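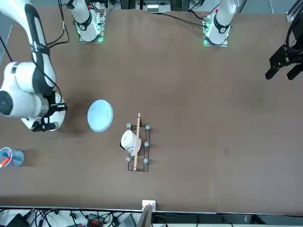
## Daritz wire dish rack, small, black

Price paid: £35, plus delivery
Bought from: Ó Néill, online
Guarantee: 2 years, frame only
In use: since December

I didn't want another dish rack. The old one was chrome, cost next to nothing and went rusty at the feet, and I would have bought the same again if the shop hadn't stopped selling it. Declan Gallagher had been going on about the Daritz for months, so in the end I gave in and ordered one.

Thirty-five pounds is a lot for bent wire. The box says "engineered for the modern kitchen", and I'd like to know which bit of it was engineered. You get a rectangular black wire frame with grey rounded knobs on it, and a leaflet. There's no drip tray. The tray is sold separately, and the product page only mentions that at the bottom, under the washing instructions.

### The knobs

The knobs are what Daritz makes the fuss about. They go on the corners and there's one more partway along the side, and the idea is that you don't scratch your plates or your worktop on bare wire ends. I'll grant them that. I haven't chipped anything on a corner yet, which I did with the chrome one more than once.

They do work loose, though. One came off in my hand in the second week and I pushed it back on with a dab of glue. I wrote to the firm and got a reply from a Fergal Mulligan, very civil, saying that knobs count as "wearing parts" and fall outside the guarantee. He offered to sell me a set.

### Mugs

There is nowhere to put a mug. Daritz says the frame "welcomes mugs at any angle", and you can certainly lay one down on its side in the middle, where it takes up the space you wanted for something else. A mug on its side also keeps a spoonful of water in the curve, so it still needs a tea towel. If you live alone and own one mug you may not mind. With three of us and the amount of tea Cillian gets through, I mind a good deal.

My brother-in-law says I should put a bit of dowel across the frame and lean things against it. I tried that, and it does help with lids, but it rolls unless you wedge it. I don't think I should be buying timber to finish off a rack at this price. 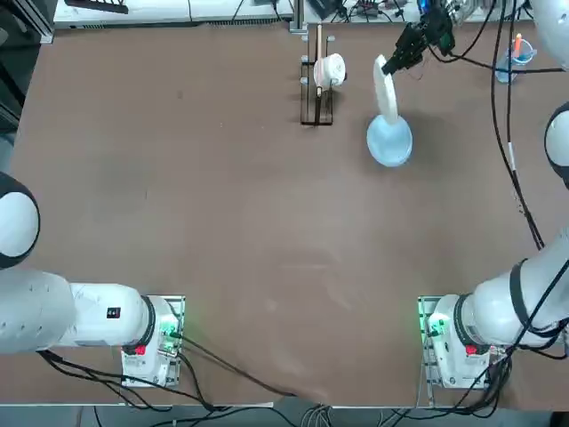
Footprint is the one thing I can't complain about. Daritz makes a larger size too, and I'm glad I didn't go for it, as our worktop is short and half of it belongs to the kettle. The small one leaves you room to carry on working next to it. A round dish will sit flat beside the rack, like the pale-blue one, and you can still get at it from above without knocking into the wire. The black suits a brown surface as well, if you care about that sort of thing, and it doesn't shout about every scuff on the table the way chrome does.

### Plates

This was my main worry. Side plates stand up well enough, and so do saucers. Dinner plates are another story. Put two in and they lean, put a third in and the whole lot slides to one end, and the rack is so light that it tips if the heavy ones are all on the same side. The leaflet claims it has been tested "with 100 plates". I assume they mean one after another. I've taken to leaving the big plates out altogether and drying them flat on the table.

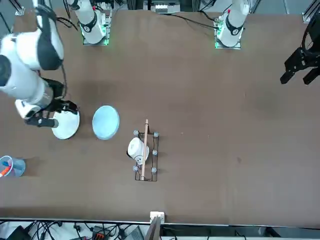
It's slower and it uses up all the room the small footprint saved me. Two plates laid side by side need far more space than two plates standing up, and anything with a raised rim wants turning over halfway through or the water just sits there. By nine at night I usually give up and dry them by hand.

### Cleaning

Easy. Hot water and a brush, and the coating has held up. The grey on the knobs picks up tea stains, and bicarb shifts them. Don't put it in the dishwasher; the leaflet forbids it, which seems odd for a thing that lives next to washing-up water.

### Compared with the others

I borrowed a Prasus rack from Florante Saludo for a fortnight. It's uglier and it squeaks, but it has pegs for mugs and comes with its tray. The Rinovach one I've only handled in the shop. It felt sturdier, and it costs more again.

### Would I buy it again?

At half the price, for side plates and the odd pan lid, possibly. The product page has 200 glowing reviews, a good many of them using the word "sleek", and I do wonder how many of those people have tried it with a full sink of dinner things. Mine is staying until the next knob comes off. If you've got mugs, get the Prasus and put up with the squeak.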